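Reading time: 3 min

To: scorers list
Subject: Re: Re: Penalty runs and the 190 discrepancy, Wosport v Colport

A few corrections to what was posted on Thursday, with the quoted part first.

> The scorebook for the Colport game shows 190 for the first innings and
> the Lirkilbridge database shows 185. The five penalty runs were awarded
> while Wosport were fielding, so they should go to the side batting at the
> time. The upload tool seems to have dropped them. Can someone confirm
> whether the book or the database is right, and whether net run rate
> needs to be redone for the whole table? Also, does the match number
> matter? Mine came up as 3191 and the sheet says 3253.

The book is right. The ball hit the helmet on the ground behind the keeper, the umpire signaled five penalty runs to the batting side, and both scorers acknowledged. Those runs go in the batting side's extras under their own heading. They are not byes, and they are not charged to the bowler. The Colport total is 190.

The upload tool reads extras from four columns: byes, leg byes, wides and no-balls. If the penalty column is left blank the total is still computed, without a warning. If the penalty runs are typed into the notes field they are ignored. Both scorers that day used the notes field. I have re-entered the innings with a 5 in the penalty column and the database now agrees with the book.

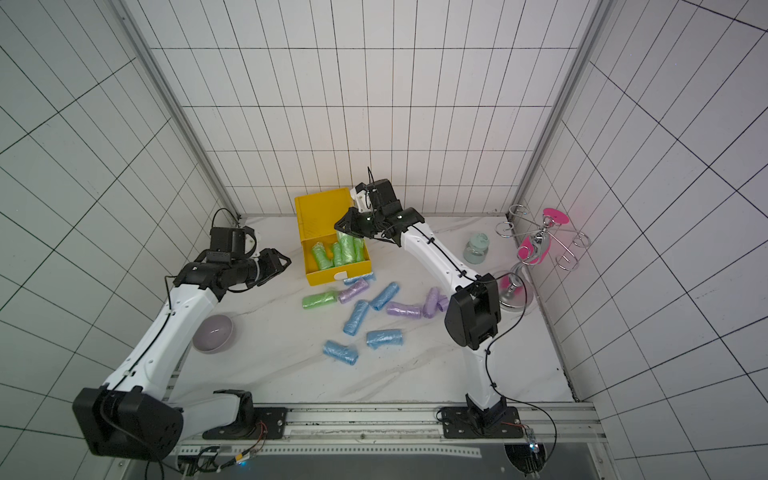
Both arms over the table, yellow box between them.

On net run rate: yes, it has to be redone, but only for the two sides in that match. The rate is runs scored per over faced minus runs conceded per over bowled, across the season. Changing one innings total changes the "for" figure of one side and the "against" figure of the other. No other row moves. A side bowled out is still treated as having faced its full allotment of overs, and the tool handles that correctly as long as the "all out" box is ticked. In March it was left unticked in two of the preseason games, so please check your own.

The match number matters for linking, not for the result. 3253 is the fixture number on the league sheet. 3191 is the record number the database assigns when the upload is opened. Quote the fixture number in all messages to this list. 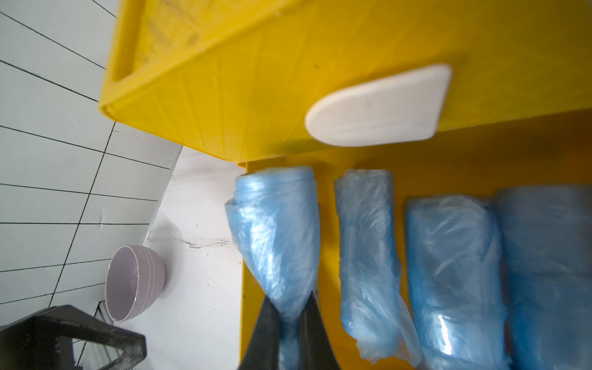 Paper books remain the primary record under the league rules, and the database follows them. When the two disagree, send in the page before anyone edits the record. Both innings, both scorers' signatures, and the bowling analysis have to be legible. Books and loose sheets go back in a hard crate with ribbed sides and a raised rim, like the yellow one shown, and not in a kit bag. Two books came back from the Avotiņš ground last season with the fall of wickets unreadable, and we had to rebuild one innings from the bowling figures alone.

Next item, milestones. The league page lists a Colport opener as passing 500 runs for the season. That figure included a match abandoned before the second innings started. Under our rules individual records from an abandoned match stand if at least one ball was bowled, so the 500 stands too – the points table is treated separately. I mention it as two people wrote to me off-list. 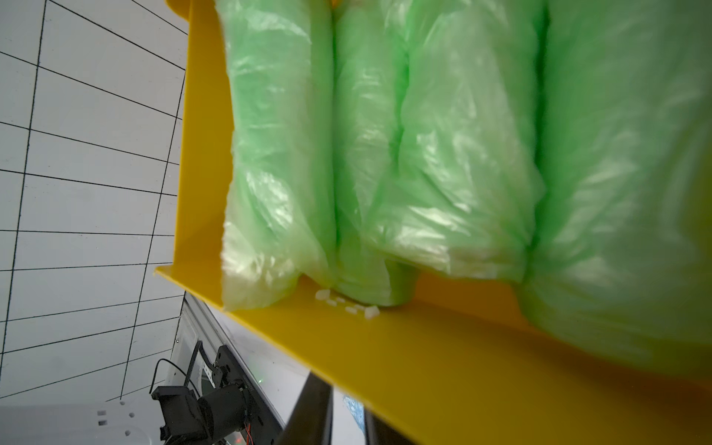
Yellow bin with four pale green bags, packed upright.

Remaining open points:

- The penalty column will be made mandatory in the next template. Enter 0 if there were none.
- Short runs are deducted before the total is entered. Do not enter them as negative extras.
- If the umpires correct a signal after the over ends, note the over and ball in the margin of both books.

Send objections to the list before the next round. After that the Wosport v Colport record will be locked.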